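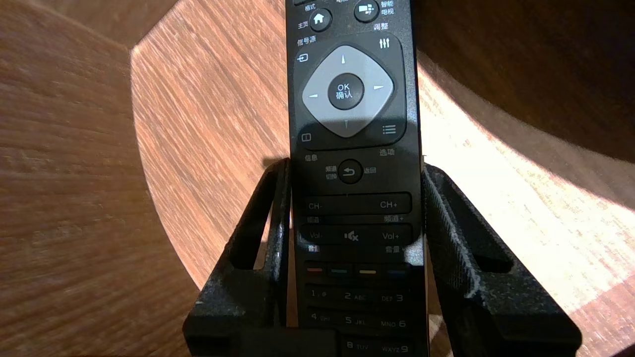 Visit to the Bandholm open day, Thursday

We went to Bandholm to get prices and to see small arms doing ordinary jobs. Our repair and returns bench handles remote controls, handsets and similar items all day, and the request for next year's equipment budget has to be in before the end of October. I wrote these notes on the train home and have only tidied them a little.

Getting there

Bandholm is on the trading estate behind the station, a ten-minute walk. Doors opened at 9.30. Visitor parking was full by ten, so anyone driving should go early. We signed in, were given a badge and a sheet of stand numbers, and were left to walk round on our own, which suited us. There was tea at both ends of the hall and a hot lunch you had to pay for.

What we went to see

We had three suppliers on our list: Tollbridge, Kurnura and Strobel. The first two sell complete benches. Strobel sells grippers, fingers and wrist cameras to fit arms you already own or buy elsewhere.

Most of the demonstrations used household objects. That was useful to us. A television remote is long, narrow, glossy and covered in keys, and we need it gripped across the sides so the keys on the face stay clear. Two-fingered grippers can do this, but the shape of the fingers matters more than I had expected, and so does where along the length they close. Gripped over the middle, they leave the top keys free and get in the way of some of the lower ones. For our key-press test that would mean putting the remote down and picking it up again in a different place, which adds to the time per item and should go into any quote.

Lighting is the other point. Direct sun on a glossy black remote makes one row of keys bright and leaves the next in shade, and small printed labels are harder to check in those conditions. Our own bench is beside a south-facing window. I have added a blind to the costs.

Fingers and spares

Strobel were the most open about wear. Their advice was to treat fingers as consumables and to budget for them every year, in the same way as we do for screwdriver bits. They quoted £25 for a printed finger and will send the drawing file with the first order, so we could print our own after that. We have a printer that stands idle most of the week. I would still buy the first set from them to have something known to compare ours with.

Printed fingers have a rough surface and collect dust. The stand staff brushed theirs down between sessions. Someone would need to have that on their daily list.

Prices

These are the figures we were given, all without VAT.

Strobel gripper with wrist camera and cable: £1,053.
Strobel printed finger: £25 each.
Tollbridge one-day training, on our site: £900.
Kurnura yearly support, first bench: £354.

Neither Tollbridge nor Kurnura would give a price for a full bench on the day. Both want to see our samples first. Tollbridge asked for a box of mixed remotes, including ones with labels in more than one language, as we get plenty of those back. Kurnura asked for a week's returns list and a floor plan. Both promised a written quote within a fortnight of getting these.

Things to ask before we sign anything

Does the Kurnura support price go up in the second year? The person on the stand thought it did and could not say by how much.

Is delivery included? Strobel's is. I did not get a clear answer from the others.

Can the arm be moved by two people? Our bench has to be cleared for stocktake twice a year.

Who pays for the electrical work? We have one spare double socket on that wall and it already runs the label printer.

What I would put in the request

One gripper with camera, one pack of spare fingers, the training day and the first year's support, with the bench itself as a separate line once the quotes arrive. Finance have asked in the past for running costs to be shown apart from the purchase, and fingers and support should go under running costs. I would leave a second bench out until the first has been through a full Christmas returns period.

The box for Tollbridge needs packing this week. Please put any unclaimed remotes on the shelf by the goods-in door, with batteries taken out.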